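Desk organiser claims don't stack up, says Wunudero after Tultero trial

2019-01-11

The clear plastic desk organiser has had a good run. It turned up in nearly every storage catalogue that landed before Christmas, usually holding nine matching pens and a succulent, and the suggestion was always the same: put one on your desk and the rest of your life will follow.

Wunudero, the home and office newsletter that spends most of its time being unimpressed by storage products, has now had a proper go at that idea. Its short report on compartment trays went out to subscribers this week. The gist is that the trays hold things, and that claims beyond this should be treated with some caution.

The target, more or less, is Cleltevari, the homewares label whose divided trays were marketed through December with the line that they "give you back your morning". The label has put its name to a figure of 249 hours saved over the working life of a tray. Wunudero asked how the number was arrived at and was sent a brochure. The brochure contained the number again, in a larger font, and a drawing of a clock.

No method was supplied. Nor was there any word on how long the working life of a tray is meant to be, which makes 249 hours a hard figure to do anything with. Spread over 10 years it comes to a few minutes a week. Spread over one it would suggest the average office worker loses the best part of an hour each working day hunting for a stapler, and anyone who does that has a problem a tray won't fix.

The report leans on a trial run at Tultero, a shared office that let its tenants swap their drawers and mugs full of pens for clear compartment trays. Roughly 300 desks took part. Tenants were asked to keep the tray in use for two weeks and then say whether they could find things faster.

Most said they could. Wunudero's objection, and it's a fair one, is that they were asked by the people who had just given them a free tray. There was no timing, no comparison with desks that kept their mugs, and no check on what happened once the fortnight was up. The newsletter went back later and found plenty of trays still in place, a good many of them with the smallest compartments filled by rubber bands, dead batteries and keys that didn't belong to any lock in the building.

That won't surprise anyone who has owned one. The small compartments are the weak point of the whole design. They're too short for a pen, too narrow for a roll of tape and too deep to get a paper clip out of without tipping the lot over. The larger sections do most of the work, and a person could get much the same out of a shoebox lid.

The clear plastic deserves a harder look as well. It's sold as a feature, on the grounds that you can see what you've got. On a dark desk that may be so. On a white or pale surface the walls of a clear tray are easy to lose sight of, and the report grumbles about people knocking corners and dropping scissors onto the dividers. It also shows every speck of graphite and dried ink, and it scratches when wiped with anything rougher than a soft cloth. Opaque trays hide the grime and cost less.

Height is another sticking point. Trays with a stepped rim, taller on one side, are pitched as a clever way to separate long items from short ones. They also won't slide into a shallow drawer, so a thing bought to clear the desktop ends up living on it for good. The Cleltevari brochure gives the length and width of each model and leaves the height out.

To be fair to the trays, the report does find some use for them. People who share a desk seemed to get more from the arrangement than those who had one to themselves, mostly by agreeing early on what went where. Pens went back to the pens section. Scissors stopped wandering. Whether a tray was needed for that, or only the agreement, is a question the trial wasn't set up to answer.

Pavliuk, a stationery wholesaler that stocks several of the trays, has been more careful with its wording. Its catalogue says the organisers "keep small items together" and stops there. It does claim to have shifted 3000 units over the holiday period, a figure Wunudero reports without comment, beyond noting that sales tell you what people hoped for in December and very little about what was on their desks by the second week of January.

The advice at the end of the report is modest. Empty the desk first and see what's left once the dried-out markers are in the bin. Measure the drawer, including its height. Put the pens you use in the section nearest your writing hand and leave the rest of the tray empty for a while before finding things to fill it with. If there's only a marker or two to put away, hold on to your money.

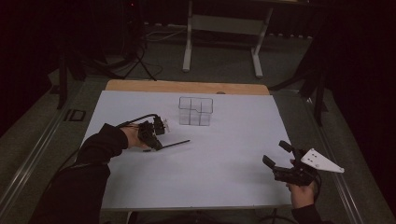

Pavliuk took a milder view when asked about the report, saying a tray was only ever as tidy as the desk it sat on and that customers who bought the wrong size were welcome to exchange it, provided the dividers weren't cracked. It wouldn't be drawn on the 249 hours, and said questions about that were best put to the label.

Cleltevari says it stands by its figure and plans to bring out a larger tray with more compartments. It didn't say what would go in them. Wunudero has asked for one to test, along with whatever working sits behind the hours, and says it will publish both if they turn up.

Tultero is keeping its trays. Tenants who'd like their old mugs back can collect them from the front counter until the end of the month, after which they go to the kitchen.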